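書庫だより 蔵書の湿気対策と夏の点検について

7月に行った書庫の点検がひととおり終わりましたので、結果と今後の扱いをお知らせします。会員の方から家庭の本棚についての問い合わせも続いているため、後半にまとめて載せました。

今回の点検は、北側の第2書庫と、階段下の小部屋に置いてある製本雑誌が対象でした。開いて確認した資料は132点です。このうち、かびの跡が見つかったものが6点ありました。いずれも小口と背の下部に薄い斑点が出ている程度で、本文の紙まで進んでいるものはありません。該当する資料は別室に移し、紙に包んで棚を分けてあります。閲覧の希望があった場合は、清掃が済むまでお待ちいただきます。

斑点が出た資料は、すべて外壁に接した棚の最下段にありました。昨年の棚替えのときに奥行きいっぱいまで本を入れたため、壁との間に空気の通り道がなくなっていたようです。今回、外壁側の棚は壁から手のひら一つ分ほど離し、最下段は空けました。空けた分の資料は中央の棚に移しています。請求記号の順序は変えていませんが、棚の番号がずれていますので、入口の配置図を見てから入ってください。古い配置図の写しをお持ちの方は処分をお願いします。

湿度の記録は、これまで入口のそばの一か所だけで取っていました。点検中に奥にも計器を置いてみたところ、同じ時刻でも奥のほうが高く出ます。入口は人の出入りで空気が動くので、低めに出ていたと考えられます。9月からは計器を3台に増やし、入口、中央、北の隅で記録します。記録用紙は計器ごとに分けました。記入するのは開室時と閉室時の2回で、これは今までどおりです。

除湿機は、Troner社のものを引き続き使います。水受けが満杯になると止まる型なので、閉室時に必ず空にしてください。7月は朝来てみると止まっていた日が何度かありました。連休の前は、排水用のホースをつないで流しに落とす形に切り替えます。ホースは流しの下の箱に入っています。 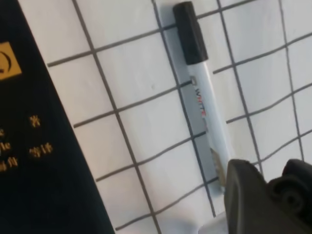

表紙にかびが出た本は、すぐに拭いたほうがよいのでしょうか。
まず風通しのよい日陰で十分に乾かし、それから乾いた柔らかい布か刷毛で払います。湿ったまま拭くと、かびを繊維の中に押し込んだり、隣の面に広げたりすることがあります。

払う作業は、できれば屋外か窓を開けた部屋で行ってください。マスクと使い捨ての手袋を着け、使った布はそのまま袋に入れて捨てます。消毒用アルコールを使う方法もよく紹介されていますが、布張りや革の表紙、箔押しの文字、染料で色をつけた紙では、色が落ちたり艶が変わったりします。目立たないところで試しても、乾いてから輪じみが出る場合があるので、大事な本には使わないほうが安全です。直射日光に当てるのも、退色と反りの原因になります。

家庭の本棚で多いのは、詰め込みすぎと、壁への密着です。指が一本楽に入るくらいの余裕があれば、本の間にも空気が入ります。背を引っ張って取り出すと上の端が傷みますが、余裕があれば両側から軽く挟んで出せます。押し入れに箱で入れている場合は、箱を床に直接置かず、すのこを敷いてください。段ボール箱は湿気を吸うので、何年も入れたままにする用途には向きません。

乾燥剤については質問が特に多くありました。密閉できる容器に入れるのであれば効果がありますが、扉のない本棚に置いてもほとんど意味がありません。また、塩化カルシウムを使ったものは吸った水が容器にたまります。倒れると本がぬれて、しみとべたつきが残ります。本と同じ段には置かず、使うならシリカゲルのような、水がたまらないものにしてください。

冊子や講習会の教材、卒業証書のホルダーなど、表紙が厚くて中身が薄いものは、立てておくと下側が開いてきます。寝かせて重ねるほうが形は保てますが、重ねる数は少なめにし、大きいものを下にします。ビニール張りの表紙は、長く重ねておくと隣の印刷面に貼りつくことがあります。間に薄い中性紙を一枚はさんでおけば防げます。新聞紙はインクが移るので避けてください。

虫干しは、晴れた日が2日以上続いた後の、湿度の低い日の昼前後に行います。夏の盛りは晴れていても湿度が高いので、秋の半ばまで待って構いません。本を立てて軽く扇形に開き、日陰で風を通します。全部を一日でやろうとせず、一段ずつ進めれば足ります。しまうときは、棚板を乾いた布で拭いてから戻します。

今後の予定です。書庫の清掃用品の補充分として、Onoraの刷毛と中性紙の包材を注文しました。届き次第、別室に移した資料の清掃を始めます。状態の記録は、これまでの台帳とは別の用紙に書き、資料と一緒に保管します。階段下の小部屋については、棚の塗装が浮いているところがあるため、製本雑誌のうち49冊を一時的に閲覧室の奥の棚へ移しました。貸出の扱いに変更はありません。返却の際は元の小部屋に戻さず、受付の箱に入れてください。

次の点検は秋の終わりに第1書庫で行います。日程は次号に載せます。

01/09/2025　書庫だより編集係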